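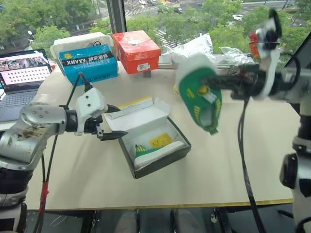
1/ Moving my mom out of the Dumenmont apartment, week two. Stuff I wish I'd known, in no order

2/ Call the elevator guy FIRST. Ours wanted 20 days notice and a $200 deposit. Check only, no cards

3/ Shoes. She kept every box. 71 of them. Green pair is mine now, don't tell Estela

4/ Label the side of the box, not the top -- you stack them and then the top is useless. Did the whole kitchen wrong

5/ Mail forwarding takes longer then they say. Do it tonight

6/ Benjie has a van Saturday if anyone in Ombridge wants a couch. Free, heavy, one bad leg -- bring a freind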